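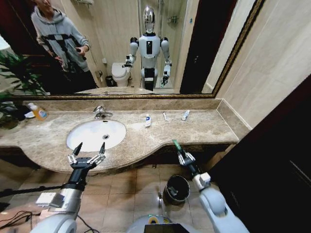 Keeping the Bathroom Counter in Order
A page for young readers from the Illovow Children's Museum, Home and Health Gallery

The counter beside a bathroom sink is a busy place. Families use it in the morning and again before bed. Soap, toothbrushes and tubes of toothpaste all need a place there, and they are easier to find when each one is put back after use.

What is the counter made of?

Many bathroom counters are made of stone. Marble is one kind. It forms deep underground when another stone, called limestone, is heated and pressed for a very long time. The lines that run through marble are called veins. They come from clay, sand and other materials that were mixed into the limestone. Marble may be white, gray, green, pink or brown, and no two pieces have quite the same pattern.

Marble is strong, but it can be harmed by sour liquids such as lemon juice and vinegar. These leave dull spots. Adults who care for a marble counter use a soft cloth and a mild cleaner. Children may help by wiping up drops of water and bits of toothpaste.

The strip of stone that stands up behind a counter is called a backsplash. It protects the wall from water.

How does a toothpaste tube work?

A tube is a soft container that is closed at both ends. One end has a cap. The other end is pressed flat and sealed, and this flat seal is called a crimp. When the tube is squeezed, the paste inside has only one way to go, which is out through the opening under the cap.
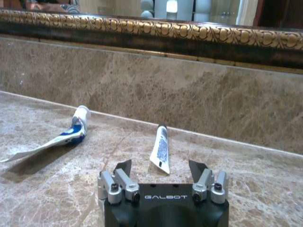

Paste should be pushed from the crimped end toward the cap. A tube that is squeezed in the middle becomes bent, and paste stays behind in the tail. To reach it, lay the tube on the counter and slide your fingers slowly along it from the tail. The cap should be on while you do this. Afterward, hold the tube upright, open it, and take the amount you need. For children from three to six years old, that is an amount the size of a pea.

Some tubes have a wide, flat cap and can stand on it. Others have a small screw cap and must lie down or be kept in a cup.

Putting things away

Before leaving the bathroom, please follow these steps:

Close every tube and bottle.
Rinse your toothbrush and stand it up with the bristles at the top, so that air can dry it.
Move tubes away from the front edge of the counter.
Rinse the sink until no paste is left near the drain.
Turn the faucet off fully.

Visitors may practice these steps at the Ernach Sink Table, which is in Room 51 of the museum. The table is open every Wednesday afternoon. Children under six must be with an adult.

Words to know

Backsplash: the strip behind a counter that keeps water off the wall
Crimp: the flat, sealed end of a tube
Vein: a line of color in stone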